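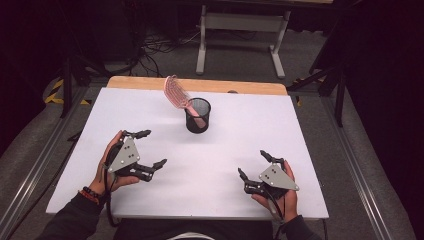

Figure 1. Cup and brush task at the main table, both grippers in hand.

Working Rules for Hand-Held Gripper Demonstrations
Project report, Hondberg group
Jan 30, 2022

1. Background

Our project began in October, when we joined the Polov demonstration work as students. The task of our group was to write a set of working rules which any new operator can follow without asking an older one. Before this, the rules existed only as habits. One operator reset the table after each demonstration, another after every few, and the notes were kept in different ways. When the recordings were put together, it was difficult to say which differences came from the object and which from the operator.

We read the safety sheet of our department and the Menon lab handbook. Both are written mostly for fixed arms. They speak about fences, stop buttons and the reach of the arm, and very little about a person who holds the tool with his or her own hands. For this reason we decided to write our own rules and to test them on a simple task with a pencil cup and a hairbrush.

2. The rules

The final sheet has eight rules. In this report we discuss only those which caused discussion in the group.

Cables. The cable of each gripper must hang freely below the wrist and must not cross the other one. In the first version we also asked for a clip on the sleeve, but the operators found it uncomfortable and we removed it.

Starting position. Every demonstration starts with both jaws open and touching nothing. The operator holds this position for a short moment before moving. Without it, the person who cuts the recordings must guess where the demonstration begins, and two persons will guess differently.
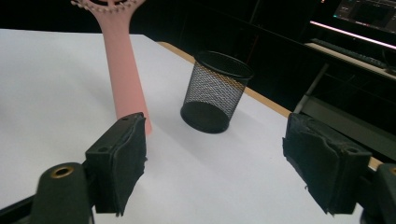

The same rule is applied at the end. At first some operators put the grippers down immediately after the last movement, and the end of the demonstration was lost. We now ask them to open the jaws, move back from the objects and wait again.

Floor. Loose cables on the floor should be kept away from the operator's feet. This rule is easy to write and hard to keep, and we did not solve it completely.

3. Trial of the rules

We recorded 1,144 demonstrations in total. After the check, 1,003 of them were accepted. The check was made with Bivon, the small labelling program of our group, by a student who had not recorded the same demonstration. Of the accepted ones, 757 were made with the final version of the sheet and the others with earlier versions. We did not compare the versions by statistics, as the operators were also getting better with practice.

The most common reason for refusing a demonstration was a missing starting position. The second was a note which did not agree with the recording.

4. Wear and inspection

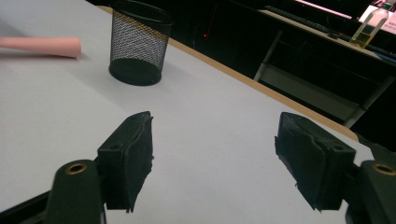 Inspection of the tool was the rule we added last. Our first sheet only said "check the gripper", and each operator understood this in his or her own way. Now the sheet names the parts to look at: the pads, the screws and the cable. The pads need the most attention. When the edges of the foam are torn and hang below the finger, as on both fingers in the last picture, this must be written in the notes before the recording starts. We could not agree on the amount of wear at which a pad has to be changed. For now the operator decides, and we consider this the weakest point of the sheet.

5. What remains

The rules were tested at one table only, and with few objects. The next group should try them with heavier things, and should write a clear limit for the pads. We also recommend to keep the sheet on one page. Our second version had three pages and the operators did not read it to the end.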